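Gripper width and a silent clamp

Posted May 29, 2023

The stacking task in Gukis had been failing since the last merge, and only on some seeds. Out of 3000 simulated episodes, 43 ended with the arm stopped over a block and the fingers never reporting a grasp. The policy looked fine. Rewards dropped to zero at the same step each time and stayed there until timeout.

I blamed the contact solver first and lost two evenings to it. Halving the time step changed nothing. Tatsuya Hayashi suggested logging the commanded finger width next to the measured one, and the two disagreed in every failed run. 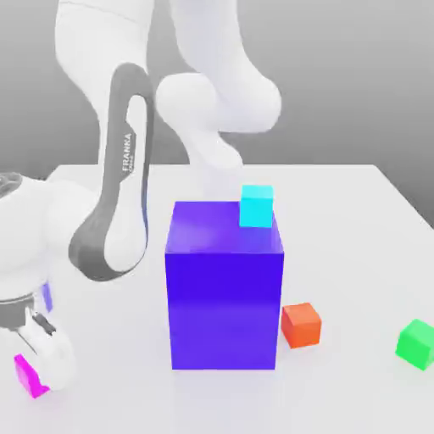 Simulated Franka arm with the gripper at the magenta block. The large block stays on the table in this task.

The block sizes are randomized per episode. The width command was passed through a clamp I had written for the old set, where every block was the same size. Anything wider got cut to the old limit with no warning - the fingers came down on the block edge, the force check tripped, and the controller held position.

The clamp now reads its limit from the gripper model and raises an error if a command exceeds it. I reran the 43 seeds and 41 pass. The other 2 fail during placement, and I have not looked at those yet.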